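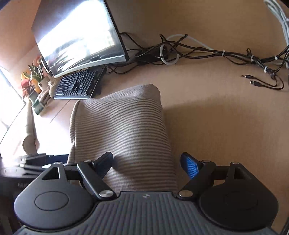

Fig. 1. Hand-held gripper with both finger pads on the test cushion.

Week 4 handout: looking after the hand gripper

Last week we talked about why you'd bother with a hand-held gripper at all, so I won't go over that again. This week is the grubby part, keeping one in decent shape. Bring a rag, a small screwdriver and the Mazurek log sheet (the new one, with the column for pad condition — the old one is missing it and I'll make you copy everything across).

Have a look at Fig. 1 before you touch anything. The left pad is dark and the right one is blue with a fine grid pattern on its face, and when I say "the blue side" in the lab, that's the jaw I mean. It saves us all arguing over whose left we're talking about once you've turned the thing around to face your partner.

1. Before you start

Unplug it. If it's sitting in the Grevance dock, take it out of the dock as well. Clear yourself enough desk to lay the screws down in the order they came out, and please use the little trays, I'm begging you. We lost two pivot screws in August and the replacements took ages to reach us from Andosberg.

2. The pads

Wipe both pads with a barely damp rag and let them dry. No solvent! Anything strong will dull the surface and then you'll be chasing slips all afternoon. Get right into the grid on the blue one, because fabric fluff loves it in there and you won't notice until you tilt the pad to the light.

While you're at it, press each pad with your thumb and try to rock it. A little give is fine. If you feel it click, the pad is loose on its finger, so snug it up and check again. If it still clicks, write "pad, loose" on the sheet and come and see me. Don't glue it (someone always wants to glue it).

3. The linkage

The silver round screw heads you can see in the figure mark the pivots, at the lower end and the upper pivot of each arm, with one more on each far corner bracket. Work from the bottom up on one side, then do the other side the same way. I like to finish one jaw completely before I start on the next, otherwise I forget which ones I've done.

Each screw wants to be firm, with the arm still swinging freely under its own weight. Too tight is the mistake I see most. The jaw feels lovely and solid in your hand, and then it closes late and your recordings are useless. If you're not sure, back it off a hair and swing the arm again.

Wipe the horizontal bar too. Dust collects there and works its way down into the joints.

4. Squaring the jaws

Close the jaws slowly on nothing and watch the pads come together. They should meet face to face, at 90 degrees to the line of travel. If one arrives early or leans, go back to the corner bracket on that side, loosen it slightly, close the jaws by hand so the pads find each other, and tighten it while you hold them there. It takes a few goes. I've been doing this for years and it still takes me a few goes.

5. The cushion check

Now the soft test. Stand the ribbed cushion upright on the desk and bring a pad in on each side, down near the lower end as in Fig. 1. The cushion is squishy enough to show up a lopsided squeeze: if one jaw is doing more of the work, the whole thing leans or twists as you close. The stripes are handy here, as they give you something to sight along.

Squeeze, hold, lift it just clear of the desk, put it down. Do that ten times and note any slips. Then open Woreo and look at the closing trace for each lift. You want the two curves sitting nearly on top of each other. A reading of 96 or better on the match score is a pass in this course. Anything lower, go back to section 4.

6. How often

Pads: every session. Screws: every Friday, or after a drop, whichever comes first. Full strip and regrease: at about 500 closings, and Woreo keeps that count for you so long as you remember to log in under your bench number.

For next time

Hand in your log sheet with the cushion results filled in, and a short paragraph on what you adjusted and what changed. Messy handwriting is fine. Read the section on force limits in the course notes as well, we'll be starting there.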